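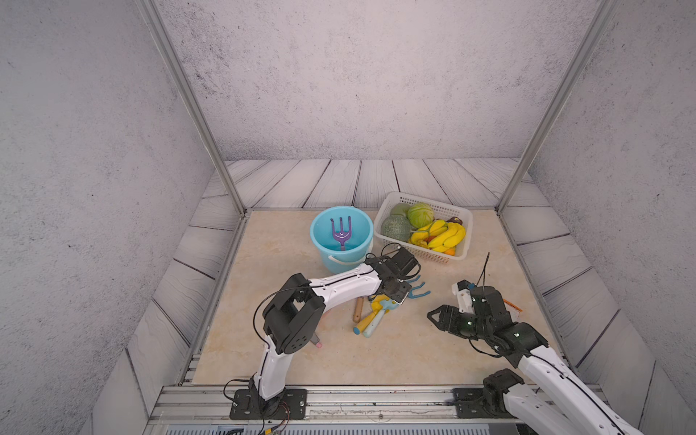

Zeltus 어린이 원예 도구 세트와 Tullunberg 메시 바구니 사용 평가

작성일 11/08/2022
분류: 야외 놀이 / 원예 완구 / 수납

1월에 Zeltus 원예 도구 세트와 Tullunberg 메시 바구니를 함께 주문했다. 판매처는 Semeniuk 온라인몰이고 두 제품 모두 정가로 샀다. 협찬이나 대여는 없다. 겨울에는 실내에서 정리 놀이와 역할 놀이에만 썼고, 날이 풀린 뒤 베란다 화분과 텃밭 상자에서 12주 동안 거의 매일 사용했다. 아래 내용은 주로 야외 사용 기간의 기록이다.

비교 대상은 그전까지 쓰던 Clanex의 모래놀이 세트다. 용도가 정확히 같지는 않으나 양동이와 삽, 갈퀴라는 기본 품목이 겹치고, 구매를 고민하는 사람도 대체로 이 두 부류 사이에서 고민한다.

양동이

양동이는 바깥쪽이 연한 하늘색, 안쪽이 선명한 청록색이고 손잡이는 흰색이다. 안팎의 색이 달라 흙이 남아 있는지 확인하기 쉽다. 마른 흙가루는 청록색 바탕에서 잘 드러나고, 젖은 흙은 어느 색에서든 잘 보인다. 세척 상태를 눈으로 점검할 때 실질적인 차이가 있었다.

무게는 주방 저울로 251g이 나왔다. 물은 1000mL를 부어도 들고 이동할 때 넘치지 않았다. 다섯 살 아이가 한 손으로 들 수 있는 한계가 이 정도다. 더 채우면 두 손으로 안게 되고, 그때부터는 손잡이가 의미를 잃는다. 젖은 배양토는 같은 부피라도 물보다 다루기 어려웠다. 무게중심이 한쪽으로 몰린 채 고정되기 때문에 손잡이를 잡으면 몸통이 기운다. 흙을 담을 때는 절반까지만 채우는 것으로 정했다.

손잡이는 사용하지 않을 때 몸통 쪽으로 내려온다. 접힌 상태에서 테두리 위로 걸리는 것이 없어 삽으로 퍼 넣기가 편하다. 양쪽 연결부는 끼움 방식이며, 기간 중 한쪽이 두 번 빠졌다. 모두 물을 채운 상태에서 비틀어 들어 올렸을 때였다. 다시 끼우는 데 공구는 필요 없고 끼운 뒤 유격이 커지지도 않았다. Clanex 양동이는 같은 부위가 한 번 빠진 뒤로 계속 헐거웠으므로 이 점은 Zeltus 쪽이 낫다.

바닥의 안정성은 보통이다. 비어 있을 때 긴 도구를 세워 꽂으면 도구가 기대는 방향으로 살짝 들린다. 갈퀴를 날이 위로 가게 꽂아 두는 경우가 특히 그렇다. 머리 쪽이 무거워 무게중심이 테두리보다 높아진다. 흙이나 자갈을 한 줌 깔아 두면 해결되지만 보관용으로 쓰려면 매번 비워야 해서 번거롭다.

보라색 갈퀴

날이 세 갈래이고 머리 부분에 작은 흰색 초승달 표시가 있다. 표시는 세척용 솔로 반복해서 문질러도 지워지지 않았다. 아이는 이 표시로 도구의 앞뒤를 구분한다. 제조사가 의도한 기능인지는 설명서에 적혀 있지 않다.

부드러운 배양토 표면을 고르는 작업에는 충분하다. 마른 잎을 모으는 작업도 가능하다. 다만 갈래 사이가 넓어서 작은 잎이나 나무껍질 조각은 빠져나간다. 굳은 흙에서는 날이 박히지 않고 표면을 미끄러진다. 힘을 주면 날이 휘는 것이 눈에 보이고 손을 떼면 원래대로 돌아온다. 12주 뒤 평평한 바닥에 대고 확인했을 때 영구 변형은 없었다. 날 끝의 모서리는 약간 무뎌졌다. 안전 면에서는 오히려 처음보다 나은 상태다.

파란색 갈퀴

두 갈래이고 끝이 굽어 있다. 세트에서 가장 쓰임이 좋았던 도구다. 모종 주변의 흙을 긁어 풀거나 얕은 뿌리의 잡초를 걸어 올릴 때 세 갈래 갈퀴보다 힘이 잘 전달된다. 날 수가 적어 하중이 분산되지 않고, 굽은 각도 덕분에 손목을 크게 꺾지 않아도 된다. 아이 손에서는 갈퀴보다 괭이에 가깝게 쓰였다.

단점은 굽은 부분 안쪽에 흙이 끼는 것이다. 물로 헹구는 정도로는 빠지지 않고 솔이 필요하다. 젖은 채 두면 다음 날 굳어서 더 오래 걸린다.

노란색 삽

흙을 푸는 기본 성능은 무난하다. 배양토, 마사토, 모래에서 차례로 써 보았다. 배양토는 문제없이 퍼진다. 마른 모래는 옆으로 흘러 한 번에 뜨는 양이 줄어든다. 마사토는 알갱이가 굵은 쪽에서 삽 끝이 걸리고, 아이 힘으로는 밀어 넣지 못하는 경우가 많았다. 어른이 먼저 흙을 헤쳐 둔 다음에는 아이도 쓸 수 있었다.

화분 갈이를 할 때는 삽 폭이 문제였다. 작은 화분의 가장자리를 따라 흙을 채우려면 폭이 더 좁아야 한다. 이 작업에는 결국 집에 있던 숟가락을 썼다. 큰 텃밭 상자에서는 폭이 넓은 편이 유리하므로 단점이라고만 보기는 어렵다. 베란다에서 작은 화분만 키우는 집이라면 감안할 부분이다.

색은 야외에서 가장 눈에 잘 띈다. 흙 위에 두고 잊어버려도 금방 찾는다. 반면 하늘색 손잡이는 그늘에서 회색 화분 받침과 구분이 잘 안 된다.

손잡이의 감촉과 관리

나무 손잡이와 하늘색 손잡이를 번갈아 쓰게 했다. 마른 손에서는 차이가 작다. 젖은 손에서는 나무 쪽이 덜 미끄럽다. 대신 나무 손잡이는 관리가 필요하다. 사용 후 물기를 닦고 그늘에서 세워 말렸는데도 야외 사용 5주째부터 표면이 조금 거칠어졌다. 고운 사포로 결을 따라 가볍게 문지른 뒤 마른 천으로 닦으니 정리되었다. 가시가 일어난 적은 없다. 물에 담가 두는 세척은 하지 않았고 권하지도 않는다.

하늘색 손잡이는 관리할 것이 거의 없다. 흙이 묻으면 헹구고 닦으면 끝이다. 직사광선이 드는 난간 옆에 한 달 정도 두었으나 색이 바래는 것은 확인되지 않았다. 한여름 오후에는 표면 온도가 올라가므로 아이에게 건네기 전에 먼저 만져 보는 편이 좋다.

끝이 분홍색인 회색 막대

원예용으로는 쓸 일이 많지 않아서 처음에는 상자에 넣어 두었다. 이후 씨앗 구멍을 내는 용도로 써 보았다. 부드러운 흙에서 일정한 깊이로 찌르기에 괜찮다. 분홍색 부분을 깊이 기준으로 삼으면 아이도 비슷한 깊이로 구멍을 낸다. 파종 깊이를 엄격하게 맞춰야 하는 작은 씨앗에는 적합하지 않다. 콩이나 해바라기처럼 큰 씨앗이면 오차가 문제되지 않았다. 모종 옆에 꽂아 두는 임시 표시로도 쓸 수 있으나 키가 자라는 작물의 지지대 역할은 못 한다.

Tullunberg 메시 바구니

흰색 플라스틱 메시 구조다. 원래는 도구 보관용으로 샀다. 가장 긴 변을 재니 267mm였다. 이 크기에 긴 도구를 눕히면 대각선으로만 들어가고 나머지 공간이 애매하게 남는다. 도구를 세우면 바구니가 기울어진다. 두 가지 배치를 다 시험한 뒤 도구 보관은 포기했다.

과일과 채소를 담는 용도로는 평가가 달라진다. 양배추를 뒤쪽 가운데에 놓고 앞쪽에 멜론, 한쪽 옆에 바나나 한 송이를 두면 서로 받쳐 주어 움직임이 적다. 귤처럼 작은 것은 앞 모서리의 남는 틈에 끼우면 된다. 둥글고 큰 것을 먼저 놓고 휘어진 것을 다음에, 작은 것을 마지막에 넣는 순서가 가장 안정적이었다. 순서를 바꾸면 바나나가 눌리거나 작은 것이 바닥으로 내려가 찾기 어렵다.

메시 구조의 장점은 통기와 배수다. 헹군 채소를 바로 담아도 바닥에 물이 고이지 않는다. 받침 없이 식탁에 두면 물이 그대로 식탁으로 내려오므로 마른 행주나 쟁반이 필요하다. 흙이 묻은 채소를 담으면 가루가 구멍으로 떨어진다. 수확 바구니로 쓰려면 야외에서 한 번 털고 들어오는 것이 낫다.

하중에 대해서는 위와 같은 구성으로 담고 테두리 양쪽을 잡아 들었을 때 바닥이 약간 처졌다. 내려놓으면 복원된다. 한쪽만 잡고 드는 것은 피해야 한다. 테두리가 비틀리면서 메시 부분에 힘이 몰린다. 세척은 흐르는 물과 솔로 하고, 격자 교차부에 낀 과일 즙은 미지근한 물에 담갔다가 문지르면 빠진다. 흰색이라 얼룩은 잘 보이는 편이다.

정리 방법

현재는 양동이 하나에 도구를 모두 꽂고 바구니는 따로 주방에 둔다. 양동이 바닥에는 굵은 자갈을 조금 깔았다. 날이 위로 오게 꽂으면 건조는 빠르지만 아이 얼굴 높이에서 날이 노출되므로 선반이 낮은 집에서는 방향을 반대로 해야 한다. 날을 아래로 꽂으면 흙이 양동이 안에 떨어져 며칠에 한 번 비워야 한다. 우리 집은 말릴 때만 날을 위로 두고, 마른 뒤에는 뒤집어 둔다.

세척 순서는 다음과 같다.
1. 마른 흙을 먼저 털어 낸다.
2. 양동이에 물을 받아 삽과 갈퀴 머리만 담근다.
3. 두 갈래 갈퀴의 굽은 안쪽을 솔로 닦는다.
4. 나무 손잡이는 젖은 천으로만 닦는다.
5. 양동이를 비우고 엎어서 말린다.

Clanex 모래놀이 세트와의 차이

Clanex 쪽은 도구가 짧고 가볍다. 모래에서는 그쪽이 편하다. 앉아서 쓰는 동작에 길이가 맞고, 떨어뜨려도 발등에 부담이 적다. 흙에서는 Zeltus가 낫다. 손잡이를 두 손으로 잡을 여유가 있어 힘을 줄 수 있고, 갈퀴의 날이 흙에 들어간다. 양동이 연결부의 내구성도 앞에 적은 대로 Zeltus가 우세하다.

가격은 Zeltus가 더 비싸다. 모래밭에서만 쓴다면 차액을 지불할 이유를 찾지 못했다. 화분이나 텃밭 상자가 있고 주 2회 이상 쓴다면 차이가 체감된다.

아쉬운 점

설명서가 부실하다. 나무 손잡이 관리법이 한 줄뿐이고 양동이의 권장 하중은 적혀 있지 않다. 교체용 손잡이를 따로 파는지 Semeniuk에 문의했으나 개별 판매 계획이 없다는 답을 받았다. 도구 하나가 부러지면 세트를 다시 사야 한다는 뜻이다. 포장은 종이 상자 안에 칸막이 없이 도구를 넣은 형태였고, 도착 시 삽 표면에 얕은 긁힘이 있었다. 사용에 지장은 없어 교환하지 않았다.

바구니는 뚜껑이나 손잡이를 선택할 수 있었으면 한다. 이동이 잦은 용도라면 다른 제품을 알아보는 편이 맞다.

평가

Zeltus 원예 도구 세트
양동이: 5점 중 4점. 연결부 분리 두 번, 재조립 후 이상 없음.
두 갈래 갈퀴: 5점 중 5점.
세 갈래 갈퀴: 5점 중 3점. 굳은 흙에서 한계.
삽: 5점 중 3점. 작은 화분에는 폭이 넓음.
막대: 채점 제외.

Tullunberg 메시 바구니
과일, 채소용: 5점 중 4점.
도구 보관용: 5점 중 2점.

세트는 같은 제품을 다시 살 의향이 있다. 바구니는 주방용으로만 재구매를 고려한다. 겨울 실외 보관 시험은 하지 않았으므로 저온에서 양동이 손잡이 연결부가 어떻게 되는지는 확인하지 못했다.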